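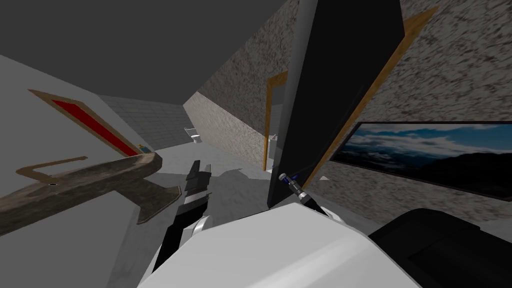

The Nultard fermentation chamber keeps one bucket or carboy of beer at one temperature, for as long as you can stand to leave it alone. It heats and it cools, and it does both without the wet T-shirt, the box fan, or the picnic cooler full of frozen soda bottles. The outer shell is smooth, white and curved, a lot like the robot's body at the top of this page, and the handle and feet are black. We offered it in brown one year. Two people wanted brown, and one of them sent it back for white.

Works with: any standard homebrew bucket, and most glass or plastic carboys
Temperature range: 60 to 77 degrees Fahrenheit
Controller: Adon, built in
Cord: 74 inches
Warranty: 2 years, parts and labor

What it's for

Yeast is a living thing with strong feelings about the thermostat. Pitch a nice clean ale yeast in a spare bedroom in July and you will get a beer that tastes of bananas and nail polish, which your friends will call "interesting" while looking for somewhere to set it down. The same recipe held in the low 60s tastes like the recipe. That's most of the sales pitch. You can buy fancier hops every month for the rest of your life and not fix what a warm closet does in the first three days.

The chamber opens from the front, so you slide the fermenter in at knee height and don't have to lower it from above like a piano. There's a notch at the top of the door for an airlock or a blow-off tube. Use the blow-off tube for wheat beers. You will think you don't need to, and then you'll be washing the ceiling.

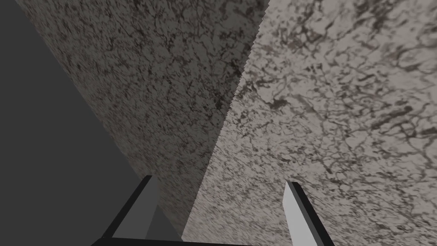 The tube itself isn't included, but any hardware store has it by the foot, and it should be wider than you think. Run the loose end into a jar of sanitizer on the floor. The drip tray pulls out and can go in the dishwasher. The chamber can't, though we've had the question.

The controller

The Adon has a knob and a display. Turn the knob until the display says what you want, then walk away. It has no app, it will not join your wireless network, and it won't send you a message at four in the morning to say the beer is fine. The probe tapes to the side of the fermenter under the little foam pad, and it reads the beer much better there than it would hanging in the air. If the display blinks, the door is open. If it blinks with the door closed, the door is open a bit.

For saisons and other yeasts that like it hot, 77 is as high as it goes. Some of you have asked for more. Kveik brewers will be happier with our heat belt, the Diệp, which is a simple strap that gets very warm and has no ambitions beyond that.

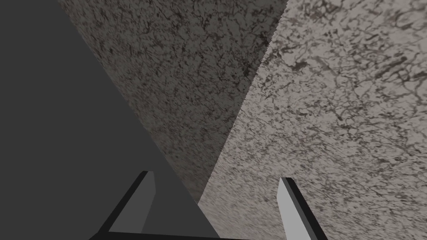 One review on the shop page says the fan is louder than expected, that it sat next to the bed for a whole batch of porter, and that the porter was worth it but the marriage could have gone either way. Fair enough. The fan runs hard when it first pulls a fresh batch down to temperature, and settles after that. We'd call it a garage noise, or a basement noise. It is not a bedroom noise, and we've changed the manual to say so.

Where to put it
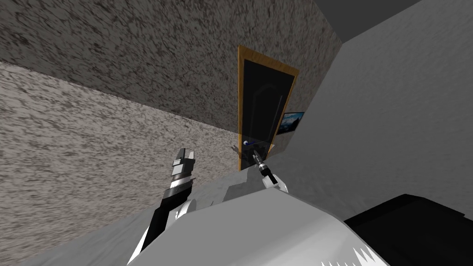

Give the chamber a hand's width of space behind it and a floor that is close to level. Keep it out of direct sun, and off carpet if you have any affection for the carpet. A spot near the end of a hallway works well as long as the door there can still swing. Walls matter more than people expect. A coat of mottled gray, brown and near-black flecks, as on the walls by that tall dark door, would hide a stout eruption for years, while plain white paint will remember every one. Plug straight into the wall, with no extension cord.

What's in the box

The chamber with its controller, the probe and foam pad, a drip tray, a spare door gasket, and a manual short enough to read while the wort cools. You'll need your own fermenter, your own airlock, and something to put in them.

Shipping and returns

Everything goes out from Trelwood, by freight, to your curb. The driver won't carry it down to the basement, even for beer, so have a friend around. Returns are fine if the chamber is clean and dry. Please take the beer out first.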